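4.2 Grip on light, irregular objects

The second set of trials compared the two finger pairs on objects that are soft, uneven, or both. The Tevside fingers are flat and smooth on the inner face. The Gamov fingers are curved and carry a ridged inner face. Both pairs were mounted on the same Azar arm and driven by the same controller, with the closing force limit held at 12 N for every trial. The wrist camera was left in one position throughout, so that any difference in the view comes from the fingers alone.

Each pair made 40 attempts per object. An attempt counted as a success if the object was lifted, held for 3 s, and set back down without falling over. The operator could not adjust the wrist once the fingers had started to close.

On the hard test blocks the two pairs performed alike. The gap opened on the handmade objects, whose sides are not parallel. The smooth fingers failed 17 times on the white figure in Figure 6, in most cases by slipping upward along the narrower part below the red stripe. The ridged fingers failed 3 times on the same object, and all of these failures followed an approach that was off center before contact.

Figure 6. Wrist camera view with the ridged fingers on either side of the white figure. The dark and red stripes serve as height references for the approach.

The camera view also affected the result. With the curved fingers, both inner edges stay visible near the base of the object, and the operator can compare the gap on each side before closing. The flat fingers hide more of this area – the last part of the approach was then made largely by judgment. We did not separate this effect from that of the ridges. A fairer test would put ridged pads on the flat fingers, and the Flultstead bench is being set up for that comparison. Finger wear was checked after every block of 40 attempts, and no pads were replaced during the trials reported in this section. 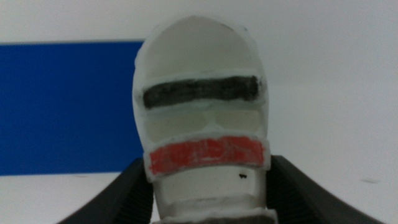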